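Take the Shoe Down and Look at It

I have been in four shoe stores this month and in three of them I could not touch a shoe without asking. Glass case, locked case, and then one place with a screen. A screen! You tap the shoe you want and wait. I waited. I left.

So this is a plea for the plain sloped shelf. The open kind, steps going up and back, shoes sitting on their soles at a height where you can see the tops and most of the sides. You walk up, you pick one up, you bend it in your hands, you put it back crooked. That's shopping. It has worked for a long time.

The store I keep going back to is Hoàng, on the Drorton end of the main street. 600 square feet, maybe two of them wasted. Everything's on slopes. Work shoes low, dress shoes above, kids' stuff by the register where kids can get at it (and they do). No one hovers. I bought a pair there in May in under ten minutes, and most of that was me tying laces.

Compare the new Hudetti store out at Tusalley. Opened with 2000 square feet and what looks like a fraction of the stock. Single shoes on little pillars. One per pillar, lit from underneath like it's going to sing. I wanted to know if the sole was stitched. Had to ask. The guy was nice about it, went to the back, came out with the wrong size and no answer on the stitching. Not his fault. The store is built so he has to be in the middle of every question.

And I know the arguments. Theft, first. Sure. Put out one shoe, not the pair – stores have done that forever and who steals a left shoe. Mess, second. Yes, people put things back wrong. Ten minutes with a clear head at closing time, done. I worked one summer in a shoe department, I know exactly how long it takes, and the bending is the only bad part.

Third argument is looks. The pillar people think a slope full of shoes looks cheap. I think it looks like a store. But fine, if it has to look like something, then paint it. Use color! Most shoes that most people buy are black or brown. Put black shoes on a dark wood shelf under soft lights and they vanish. You get a wall of nothing. Put them on yellow and every outline jumps, you can see the toe shape from the door, you can see which one has the thicker heel. It costs a can of paint or a sheet of something shiny. I don't understand why more places dont do it.

Steps matter too. A flat shelf at eye level gives you one row of toes and then a bunch of shoes hiding behind the toes. Tip the boards and stagger the shoes and the back one gets the same chance as the front one.
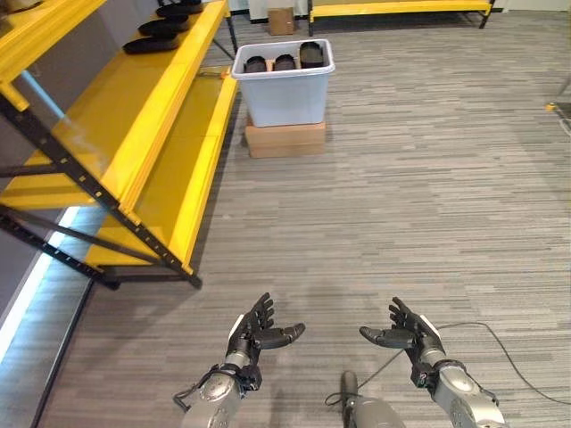
Leave some of it empty, is the other thing. Owners hate this, they see bare shelf and they see money lying there. But a few black shoes with room around them on a bright board will get picked up. Forty jammed together get glanced at. Hoàng figured this out, or ran low on stock one week and liked it, I never asked.

And please, carpet. I'm serious. You can't try on shoes on polished concrete, you feel every step as a slap and you think it's the shoe. Plain gray carpet, stripes if you must, it hides the dirt. People will take their own shoes off on carpet without making a face. Carpet and a bench. A bench! The Tusalley place has one stool in the whole store and somebody's bag was on it.

I got 63 replies the last time I complained about stores in this space, most of them telling me to buy online like everybody else. No. I bought online twice last year and sent both pairs back, and I'm still waiting on one refund. My feet are two diffrent sizes and a website doesn't care. I need to hold the thing. Press on the heel, look inside, check the tongue isn't sewn down funny.

If you run a shoe store and you've got locked cases, unlock one. Just try it for a month. Get the shoes down to where hands are. If you're in Drorton and you want to see it done right, go late afternoon, it's quieter, and the parking behind the bakery is free after four.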